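Trevora House
Residential Study Community
Progress report to the Casado Fund
28 Apr 2024

Prepared by Araceli Aranda, Warden

1. Period covered

This report covers the second half of the grant year, from October to the end of April. The first-half report was sent separately and its figures are not repeated, except where a total for the year is needed.

2. Residents and places

The house has 30 resident places and all were filled by the second week of the period. Two residents left early, one for family reasons and one to take up a teaching post in Itham. Both places were filled from the waiting list within the month. Seven residents this year receive a full bursary from the Fund. All seven remain in good standing with their departments and have met with their advisers at least twice.

Applications for next year close at the end of May. We have changed the form so that applicants for a bursary no longer have to write a second personal statement. The old form asked for much the same thing twice.

3. Chaplaincy

Florencio Peñalver began as chaplain at the start of the period, following a gap of one term in which services were led by visiting clergy. The weekday evening service is now held at 5:45 so that residents can attend before dinner. Attendance was low in the first month and has risen since – a typical evening now brings a dozen people, and more on feast days.

The reading group on the Psalms met every two weeks and finished Book One. It will start again in October. A second group, on ethics and medicine, was planned but did not run. The person who was to lead it moved away, and we did not find a replacement in time. We would like to try again next year and have carried the book budget forward.

4. Formal dinners and guest evenings

Four formal dinners were held. The largest was the founders' dinner, with 80 places laid, which is the most the hall can take. Guests included former residents, neighbors from Dronditz Street and members of two other houses. The talk after dinner was on the history of the house library and will be printed in the summer newsletter.

The guest evenings for first-year residents were less successful. They fell too close to exams, and the last one was canceled. Next year they will be held before the winter break.

5. Library

Cataloging of the older books continued with two paid student assistants. They entered 433 titles during the period, mostly theology and church history. The remaining work is in the Spanish and Latin sections and is slower, as many of the volumes have no title page or have been rebound. We expect to finish by the end of the next grant year.

The damp in the north corner of the reading room has been treated. The shelves there are being kept clear until the plaster has been checked again in the fall.

6. Spending

Spending is within the approved budget. Bursaries and chaplaincy costs were as planned. Heating came in over the line, and the difference was met from house reserves. The catering line was underspent on account of the canceled evening. A full statement is attached as Annex A.
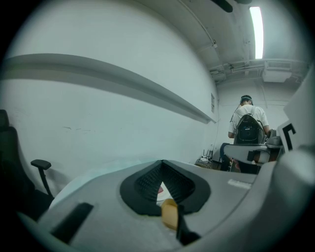
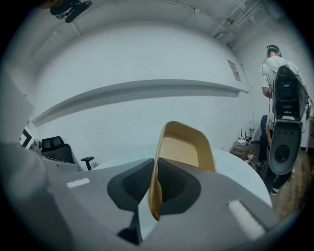
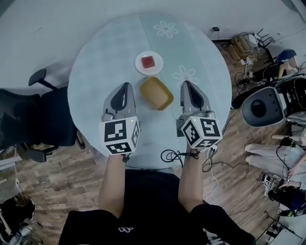
7. Plans for the next period

– Interview bursary applicants in June and confirm awards by mid-July.
– Recruit a leader for the ethics and medicine group.
– Complete the Spanish section of the library catalog.
– Move the guest evenings to the start of the year.
– Review the house handbook, which still lists the old service times.

We ask the Fund to confirm whether the unspent catering money may be used for the library assistants' hours. A reply by the end of May would let us offer both of them work over the summer.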